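Minutes, Rorport district health office, dengue prep meeting. Jul 3, 2024.

Present: Akash Bisht (chair), Amerley Eshun (notes), clinic leads from Barnport and Trondmont. Jaunzems sent regrets again.
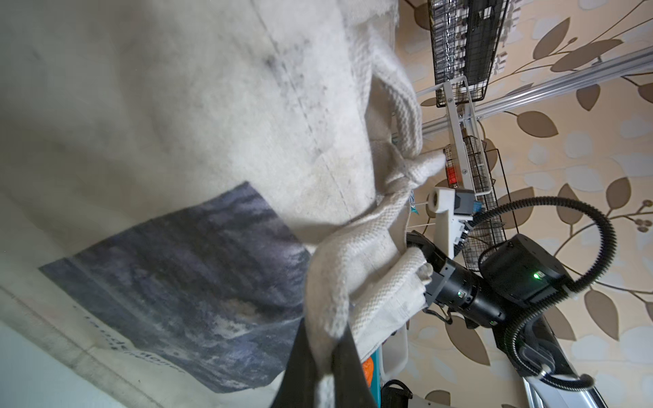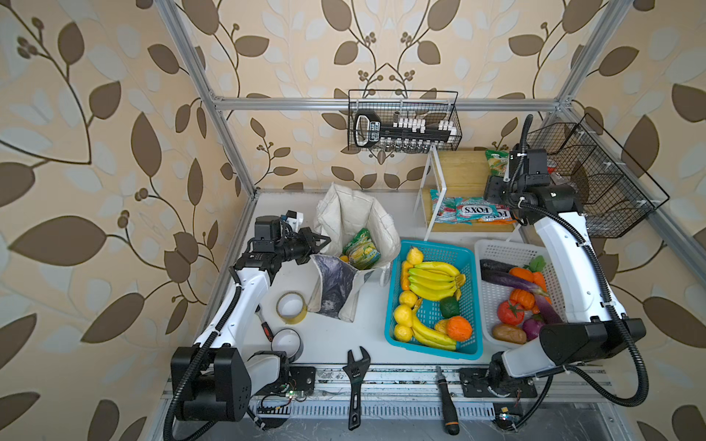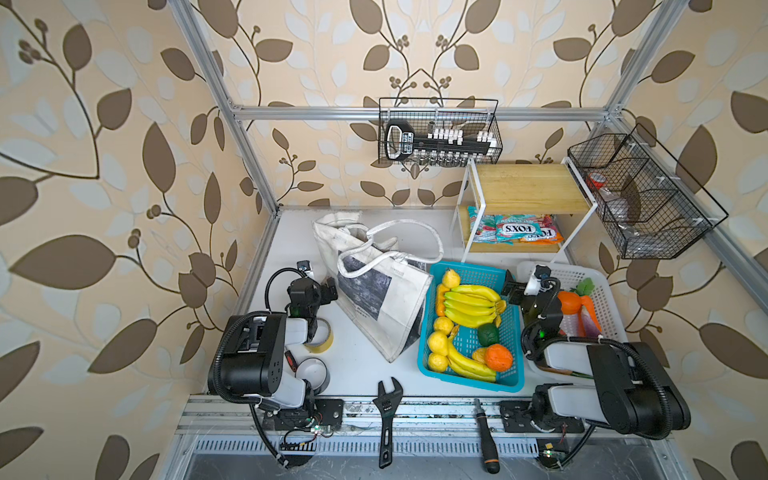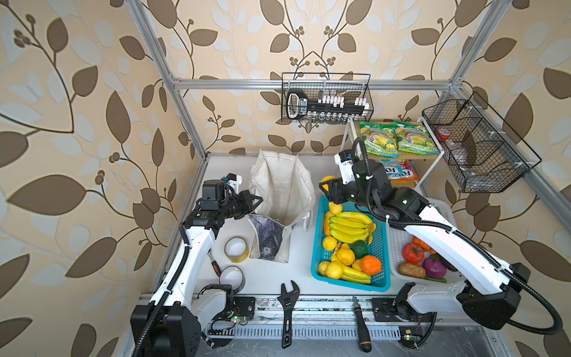 *Reading time: 2 min*

**1. Last minutes**
Approved. One fix, Barnport lab phone number was wrong.

**2. Cases**
Two confirmed in Barnport, both home now. None in Trondmont. Akash wants fever reports same day, by phone, not in the weekly sheet. Trondmont asked who picks up after hours. Duty nurse for now.

**3. Test kits**
200 ordered, supplier says they ship together. Barnport gets 30 first, rest held at the Rorport store until we see where cases go. Trondmont not happy, wants its own stock. Left as is, look again next meeting.

**4. Standing water**
Drains behind Barnport market still blocked. Amerley has written to public works twice, no anwser. Akash to call them. School yards to be checked before classes start in September, old tires especialy.

**5. Leaflets**
Draft too long. Cut the part on mosquito types, move warning signs to the top. Amerley to redo. Jaunzems still owes us the translation.

**6. Beds**
Two side rooms at Trondmont can be used if needed. Nets missing in one. Clinic lead to order.

**AOB**
Parking. Not discussed, out of time.

Next meeting: date to follow by email.

A.E.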